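Gripper drops things halfway through the move, but only when holding a coiled power cable

Posted in Grippers and End Effectors
1,514 views

stitel_bench

Hi all, long time reader, first time I've been stuck enough to post. I have a small tabletop arm with a two finger gripper and a camera at the wrist, and I run it on a pick and place job that I put together back in February. It picks up odds and ends off the floor and drops them in a bin. Blocks, tubes, little boxes, all fine. I've had it go 100 picks in a row on the boring stuff and gone off to make lunch.

The trouble is with power cables. You know the kind, a cord wound up on itself with a strap around it and the plug sticking out of the bundle. The arm goes down, closes, lifts, and then somewhere between the pick and the bin the whole thing rolls over in the fingers and either hangs by one loop or falls. I logged a batch of 67 cable picks last weekend and lost the cable on almost every third one. The controller never complains. As far as it's concerned the pick was good, because the gripper says "object held" and that's the last time anybody checks.

What worries me more than the drops is one run where a loop must have ended up hanging below the fingers and snagged on the bracket of the base when the arm swung around. The shoulder joint tripped on overcurrent and the arm stopped dead, which I guess is what it's supposed to do, but it made a horrible noise first. I hit the stop button anyway. Nothing bent that I can see.

The finger pads are home made. They're blocks with several layers of tape over them because the bare blocks were way too slippery. The tape has gotten a bit wrinkled and frayed but it still feels grippy to my thumb.

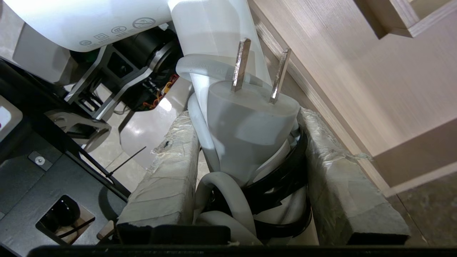

Wrist camera view, plug between the two taped blocks

I've tried:

more grip force (went up in steps until the motor got warm, made it worse if anything)
slowing the lift down to half speed
coming in with the wrist turned a quarter turn
cleaning the tape with alcohol

Slowing down helped a little. Everything else, no real change. The arm is running the Akelum controller with the stock settings apart from the grip force. Is this a pad problem, a force problem, or am I just asking too much of two fingers? I'd love to not rebuild the whole gripper if I can help it.

mosoti

Oh boy, I have been exactly where you are, and it cost me a gearbox, so let me save you one.

First thing, turn the grip force back down. I know it feels wrong! A wound up cord is squishy. When you squeeze it harder the coils slide over each other and the bundle tries to squirt out of the fingers like a bar of soap. Every bit of extra force goes into reshaping the coil. On mine the sweet spot was well under what I used for solid blocks, and the drops went way down the same afternoon.

Second thing is your pads. Tape layers creep. Your thumb says grippy because you're pressing straight down on it, but when something twists against the tape the layers shear past each other and the object rolls along with them. Yours look pretty crinkled in the picture and the edges are going, so I'd call those done. Peel it all off down to the block. I glued on thin silicone sheet, the kind sold for baking mats - cheap, and you can cut it with scissors. Rough the block up with sandpaper first or it peels off in a week. If you have to stay with tape for now, use one layer and change it often.

Third, think about where you're grabbing. I can see the plug body between your blocks with the bundle below it, and on a plug that gets wider toward the face you've got sloped sides against flat pads. Flat on slope gives you two thin lines of contact, and then the weight of the coil just turns it like a hinge. Try to go for the part where the strap wraps around the bundle. The coils can't move much there and it's usually nearer the middle of the weight. If your software picks the grasp point off the camera by itself, see if you can give it an offset. The plug is nice and easy for a camera to find, which I bet is how you're ending up on it.

And please sort out the held check before you run it again with nobody in the room. "Object held" on most of these small grippers only means the fingers stopped before they closed all the way. Read the finger position again after the lift and once more before the swing. If it has changed by more than a hair, put the thing down and start over. Mine does that check 7 times across the move now, probably overkill, but it takes no time at all.

praltulby_garage

just use a suction cup, solves all of this. never had a drop

mosoti

Suction on a coil of cable? There's nothing flat to seal to. It's great on boxes, I'll give you that.

praltulby_garage

ok fair i only do boxes

gearless_in_the_basement

Agree with most of what mosoti wrote, and I want to add something on the snag, as that's the bit that would keep me up at night.

Overcurrent on the shoulder is your last line of defense and you don't want to be leaning on it. By the time the current gets high enough to trip, the arm has already pulled pretty hard on whatever it caught. Go into the joint limits and bring the shoulder current down until a normal loaded swing only just passes, then give it a small margin. Do that with the heaviest thing you ever pick, not with an empty gripper, or you'll get false trips all day and end up turning it off (guess how I know).

Then change the path. Straight up first, high enough that a dangling loop clears the base and all the brackets, and only then rotate. The stock move blends the lift and the swing together to save time, and with a cord hanging down that's asking for it.

I'd also go over your own wiring. After a jerk like that I'd power the arm down, unplug it, and tug gently on every connector between the base and the gripper. I had a wire come half out of its crimp after a snag and for a month I blamed the software for random dropouts. Check that the screws on the base plate are tight too. The noise you heard could well be the plate shifting, or it could be the gear teeth skipping, and if it's the teeth you'll feel a notchy spot when you turn the joint slowly by hand with the power off.

I don't agree about the baking mat though. It picks up dust off the floor and gets slick. Tool drawer liner has lasted longer for me.

stitel_bench

Wow, thank you both. Edit 5/5/24: turned the force down, took the tape off and put one fresh layer on until the silicone gets here, and split the lift from the swing. Only had time for a short run but no drops so far. The shoulder does have a slightly notchy spot, ugh. Going to open it up next and will start a new thread for that.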